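**Gripper closes on nothing, controller reports part held (sim and real)**

Board: Cells, grippers and end effectors

---

**e_edet** wrote:

We have a pick-and-place cell at Vullodon that moves painted blocks from a flat infeed table to a fixture. Two-finger electric gripper, wrist camera, position feedback on the jaws, no force sensing. Last month it began carrying on with the cycle after missed picks. The arm goes down, the jaws close, the controller sets PART_HELD, the arm travels to the fixture and releases nothing. The fixture then clamps on air and the downstream station stops on a presence fault.

If it were only wasted cycles I would live with it. On one occasion the part had been clipped by a fingertip on the way down and was lying on its edge against the fixture rail, and the arm came back through that position at full speed on the next cycle. No injury, no one inside the guarding, one bent fingertip. It has gone in the book as a near miss all the same.

Things I have ruled out:

- Air supply. There isn't any, it is electric.
- Jaw encoder drift. Re-homed at the start of every shift, repeatable.
- Wrong part size in the recipe. Checked twice, by two people.
- Camera mount. Torqued and witness-marked, marks still line up.

I then rebuilt the cell in the simulator to see whether the logic alone would do it. It does. Out of 1,962 simulated picks, 528 were started with the target offset on purpose, and 12 of those came back as PART_HELD with nothing in the jaws. All 12 were in the same corner of the table. I have the logs and the wrist view for each.

What I would like to know is whether anyone has seen a held flag go true with the jaws empty, and what you did about it.

---

**barrientos_v** wrote:

How is PART_HELD derived? If it is "jaws stopped moving before reaching fully closed" then you have your answer already. Anything that stalls the jaws will set it.

---

**e_edet** wrote:

It is stall plus a position window. Jaws must stop between the recipe width minus 6 mm and the recipe width plus 6 mm. Fully closed is well outside that.

---

**barrientos_v** wrote:

That is a very wide window. Who chose it?

---

**e_edet** wrote:

The integrator. The comment in the program says "widened for Godinho parts" and nothing else. We have not run Godinho parts since before I started.

---

**soledad.v** wrote:

Put up the wrist view from one of the failed ones. The sim is good enough for this. I would want the moment before the close command, with the jaws still open.

---

**e_edet** wrote:

Run 7 of the twelve, on the approach. Red is the target, tan is the neighbouring block.
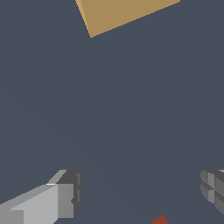 *Posted by **soledad.v** - Valdebenito, commissioning, Bomberg site - reply to e_edet*

Thank you. All I can see of the red part is a point at the very bottom of the view, between and below the fingertips. If that is your target, the vision routine is working from one corner of it. What does the detector return when most of the part is outside the image? Ours used to fit a full rectangle to whatever it found and report the centre with a confidence that had no relation to how much was visible.

The open jaws do not worry me. The grey gap between them is where I would expect it on an approach. The large tan piece at the top is a good way from the fingers in this view, so I would not blame a collision with it on the strength of this one image. You would need the next few from the same run.

One more question. Does the routine re-detect after the arm has started down, or is the last pose latched?

---

**e_edet** wrote:

Latched at the pre-approach height, then one correction on the way down. The correction is applied if confidence is above the threshold. I have just looked, and the correction has no limit on its size.

---

**soledad.v** wrote:

Then that is the first fault. A correction with no limit will follow a bad fit wherever it goes. Clamp it to a few millimetres and abort the pick if it asks for more.

---

**ulises_e** wrote:

I disagree with the direction this is taking. Vision put the gripper in the wrong place, fine, that happens in every cell. The safety matter is that the machine believed it had a part. Fix the vision and you will have fewer misses, each of which will still be reported as a good pick. The held check has to be right on its own.

We had the same thing on a Zeluson line. The jaws stalled on each other's rubber because the pads had swollen with cutting oil. Vision was perfect throughout.

---

**soledad.v** wrote:

Both need doing. I said first fault, I did not say only fault.

---

**ulises_e** wrote:

Order matters. If he clamps the correction tonight the symptom will go away, production will be happy and the held check will stay as it is until somebody gets hurt.

---

**barrientos_v** wrote:

Agree with Ulises on priority. Efe, in the sim, what stops the jaws? Something has to. If they close on nothing they should go to fully closed and fall outside even your window.

---

**e_edet** wrote:

I have been through the contact log for all 12. Results:

| Runs | What the fingertips touched | Where the jaws stopped |
|---|---|---|
| 9 | Table surface, one tip only | Inside the window |
| 3 | Corner of the target, pushed clear | Inside the window |

In the nine, the arm is slightly too low after the correction, one tip digs in, the drive current rises and the drive reports a stall. In the other three the tip catches the corner, the drive reports a stall, and the part moves away afterwards. The flag is latched at the stall and not looked at again until release.

So the jaws are not empty in the sense of having closed fully. They are stopped at a believable width with nothing between them.

---

**barrientos_v** wrote:

There you are. The flag is latched on an event and it ought to be a state. Suggested sequence:

1. Close and wait for stall.
2. Lift clear of the table by a fixed amount.
3. Command close again at low current.
4. Read the position. If the jaws have moved, there is no part.
5. Keep reading for the whole transfer, and stop if it changes.

Step 2 is the one people leave out. A tip dug into the table will hold position for as long as you leave it there.

---

**vbravo** wrote:

I would go further and not trust the jaws at all for this. A through-beam sensor on the way to the fixture costs very little and fails in a way you can detect. Position feedback is inference. A beam is a measurement.

Also, nobody has mentioned the speed. Why was the arm returning at full speed through a position where the previous cycle had ended in a presence fault?

---

**e_edet** wrote:

The presence fault stops the downstream station and the fixture. It does not stop the arm. They are separate controllers and the only signal between them is "fixture ready".

---

**vbravo** wrote:

In that case I would put it at the top of your list, above both of the others. A clamp that has closed on air should remove permission to enter. It is one wire and one line of logic. Treat it as an interlock change, with the paperwork, and have somebody other than you test it.

---

**ulises_e** wrote:

A beam will not catch a part hanging by one corner at a bad angle. I would still do the re-close.

---

**vbravo** wrote:

Neither will the re-close if the part is gripped firmly at a bad angle. Do the beam as well.

---

**ulises_e** wrote:

We are not going to agree on this. On our cells the beam got knocked out of line within weeks and was bypassed by the night shift. A check that gets bypassed is worse than none.

---

**soledad.v** wrote:

A beam that can be bypassed without a key is a separate conversation.

Efe, when you repeat the sim runs, change one thing at a time. If you fit the clamp, the re-close and the narrower window together, you will not know which of them did the work.

---

**e_edet** wrote:

Update, November. Changes made, in this order:

- Fixture fault now drops the arm's permission to enter. Tested by our electrician with me outside the guarding.
- Re-close at low current after a lift, then continuous position check during transfer.
- Window narrowed to up to 2 mm either side of the recipe width.
- Vision correction limited. Anything larger aborts the pick and the arm goes back up to look again.

I repeated the same 528 offset picks after each of the last three. With the re-close alone there were no false held flags. The narrower window on its own, with the re-close switched off, still let three through, all of them table contacts. The correction limit reduced the misses but I have not finished sorting those logs.

The real cell has been running with all four. It aborts more often than it used to and production have noticed. No false held flag so far. The beam is on order and will have a keyed bypass.

I still do not know why it is always that corner of the table. The simulated table is perfectly flat, so it is not level. My guess is the wrist angle at that end of the reach, which tips the camera and pushes the target towards the bottom of the view.

---

**barrientos_v** wrote:

Check the singularity margin at that corner as well. If the wrist is close to it, the planner may be choosing a different approach angle from the one you taught. Log joint 5 on the way down and compare it with a pick from the middle of the table.

---

**e_edet** wrote:

Will do. Joint 5 is not in the log at present, so it will have to wait for the next run.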